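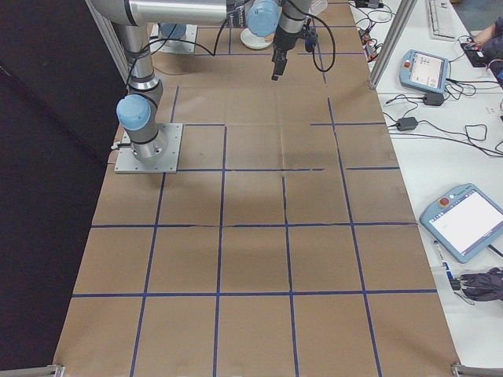

Blue tape marked out in squares on brown paper.

May
By Jérémie Charpentier

The allotment site at Grornton has a new rule, and the rule is squares. Anyone taking on a plot this spring was handed a sheet explaining that the ground should be divided into a grid, each square given its own crop, and a chart kept of what went where. The older plot holders were told they could carry on as they were "for the time being", a phrase I have learned to dislike.

I have nothing against squares as such. Growing vegetables in small blocks is an old idea and there are gardens where it does very well. If you have a raised bed by the back door and want a few radishes and a lettuce, mark it out with string and good luck to you. What I doubt is the claim, made three times on the sheet, that a grid will give a beginner more food for less work on a full plot of heavy clay. I should like to see the beginner.

Take my own plot, number 324, which runs downhill to a ditch. The top end dries out by early summer. The bottom end holds water until you could lose a boot in it. Along the hedge is a strip that gets no sun before noon and grows very good chard and almost nothing else. On a chart, all of this is the same. One square looks like the next, and the person filling it in over the winter, in a warm kitchen, puts carrots where carrots will rot.

The people who like the method will tell me that a good gardener adjusts the chart. I'm sure that's so. But a good gardener didn't need the chart, and the beginner, who does need something, has been given a drawing of a plot when he could have been given half an hour with whoever worked the ground before him. My predecessor was a man called Mallet. He walked me from one end to the other and said "not there" in several places. I ignored two of them and lost my onions both years.

Then there is the matter of potatoes. A potato wants a row. You earth it up from both sides, you walk along it with a hoe, and when the time comes you start at one end and dig. Put potatoes in a square in the middle of other squares and you will be leaning over your beans to get at them, and you will put the fork through something. Squash is worse. I have watched one plant cover four neighbours and the path by the end of August, with the owner lifting the leaves to see whether his spinach was still alive underneath. The sheet allows one square for a squash.

I asked where the figures came from. The sheet says that a gridded plot gave 658 pounds of produce in a season against 419 from the same area in rows, and names a trial garden at Munov. It doesn't say what was grown, which rather matters. A barrow of marrows weighs a great deal more than a barrow of peas, and I know which I'd sooner have. Nor does it say how many hours went in, or whether there was a tap nearer than ours. I wrote to ask and got back a second copy of the sheet.

What bothers me more is where this sort of thing comes from. I worked for a long time in the offices of Gilari, a firm that sold shelving, and every few years somebody arrived with a new way of laying out the stockroom. It always began with a plan of the floor ruled into boxes. The plan was always handsome. The men who fetched the stock kept the heavy things near the door, as they had before, and wrote them down in whichever box the plan required. When the results were good the plan was praised, and when they were poor the men were asked to follow it more closely. I can't remember a case where it was put back in the drawer.

I suspect the grid at Grornton is liked for a similar reason, which is that it can be inspected. A person walking past with a clipboard can tell in a moment whether a plot has squares. He can't tell whether it has been well dug, or whether that bare patch is neglect or ground being rested after beans. Rows wander a bit, and self-sown parsley comes up where it likes. None of it looks tidy from the path, and a fair amount of it ends up as dinner.

To be fair to the other side, two of the new plots are in decent order. One belongs to a couple who are down there most evenings, and I think they'd do well if you made them plant in circles. The other has good soil, having had leaf mould put on it for years before the present tenant came. There are also several where the string has gone slack and couch grass is coming up evenly through every square.

I'd keep the sheet for anyone who wants it and take the word "should" out. And I would put the money spent on printing it towards a second tap at the bottom of the hill, where those of us on the lower plots have been asking for one since before Mallet gave up his.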